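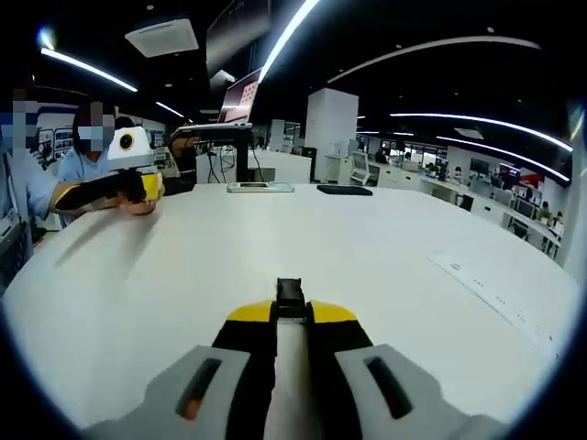

Do we add the second family to the ataxia paper or hold it back?

We hold it back until the repeat sizing is confirmed in all three affected siblings.

September 30, 2023

Spent most of the day on that. Chih-ming Siu sent the sizing for the first two siblings on the Gavunton family last night, 70 repeats in one and 112 in the other. The third sample gave a smear and has to be run again. The mother's sample is still missing from the freezer list. I wrote to the clinic and asked for a new draw.

Yao-tsung Lam wants to submit in November with one family and put the second in a supplement. I said a reviewer would ask for it in the main text anyway. We left it there.

After lunch I read the Furnival draft, which compares about 1000 controls from two sites. The ages are badly matched and the onset in this disease is late, so some of the younger controls could still turn out to be carriers. Wrote a page of comments on it. Table 3 has the wrong units.

Left at six. Need to reorder primers and book the sequencer.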